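From: Daranee Boonyarit
To: Onsri Court residents list
Date: Saturday, December 21, 2024
Subject: Re: [onsri-residents] Unit 95, viewing times and the carpet question

Dear Gladys and dear neighbours,

Thank you for your message. I will answer under your lines, I hope it is more easy to follow.

Gladys Restrepo wrote:

> Hi all, my sister is looking for a two-bedroom in the neighbourhood and
> I told her 95 is coming up for rent. Can the owner tell us when she can
> see it, if the carpet is staying, and whether the storage locker is
> included? Also, is heat in the rent or extra? The Wetix listing says one
> thing and the paper in the lobby says another.

The Wetix listing is the old one, from the time before my tenants. I have written to them two times to remove it. Please trust only the paper in the lobby, which I have put there myself.

Your sister can see the unit any evening after six, if she calls me the day before. My tenant Sakda Wannasri is living there until the end of March and he has kindly agreed to the visits, but he asks that people take off their shoes and do not come more than 3 at the same time.

The carpet is staying. I had a quote from Grirkero for replacing it with vinyl and I have decided to wait one year more. It will be cleaned professionally after Sakda leaves and before the new person moves in.

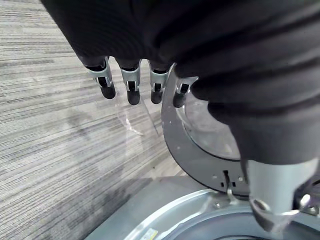
Fingers over the carpet

The heat is included in the rent. The electricity is extra and goes in the name of the tenant. Internet is also for the tenant to arrange.

About the locker: yes, it is included. It is number 341, on the P1 level, behind the bicycles. The door sticks a little in winter and it must be lifted while you turn the key. There is no parking space with the unit, but Tassanee Bunnag told me she would rent hers for $200 a month, as she has sold her car. Please write to her directly and not through me.

For the kitchen, I should say it correctly: the paper says "new kitchen", but only the counter and the tap are new. The cupboards are the original ones, painted. The stove has four burners and all of them work. The fridge belongs to Sakda and he will take it, so I will buy another one in the same colour if I can find it.
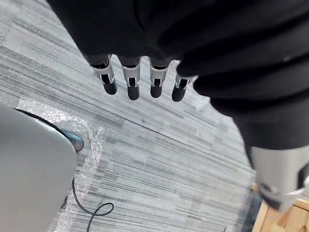 What I need from a person who wants to apply

1. The application form. Lamduan Saithong in the office has copies, or I can send it by e-mail.
2. A letter from the employer, or the last pay stubs.
3. The name of one former landlord whom I may telephone.

Small pets are fine for me, but the building rules must be followed, so please read these first. I prefer a lease of one year. I do not use Rovow or any other agency, and there is no fee to pay to anybody. If someone asks you for money to visit the unit, it does not come from me.

I am away between Christmas and the New Year and will read my e-mail only in the evening.

With kind regards,
Daranee Boonyarit
owner, unit 95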